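3.2 Materials and work surface

The sorting tasks were carried out on a wooden board laid over a blue pegboard table. The board came from a joinery workshop in Broltcombe and was chosen for its pale, fairly even surface, against which strong colours are easy to tell apart. Its grain was left unpainted. In an earlier round the blocks were placed directly on the pegboard, and small pieces tended to catch on the holes when they were slid sideways.

The blocks are plastic and come from the Bunerico set, which holds 22 pieces in all. Only a small group was put out at any one time. Ackah (1980) used a full set in each trial and reported that sorting slowed once the pieces began to touch – a problem we wished to avoid. Each layout was left in place for 60 seconds before the task began.
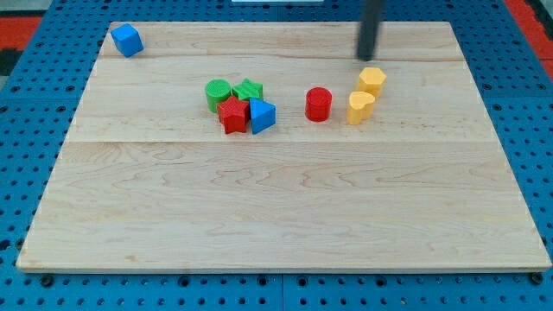 Figure 4. Wooden board on the pegboard table, with eight plastic blocks in blue, green, red and yellow.

The blocks were scattered by hand and no attempt was made to space them evenly. In the layout of Figure 4 they lie on the upper half of the board, which leaves the near half clear for sorted groups. We used 20 layouts of this kind, each drawn on paper beforehand so that it could be set out again later.

Colour was the only sorting rule in the first part of the study. Shape was added in the second part, following the scheme set out by Ngô, and the results for the two parts are given separately in Section 4.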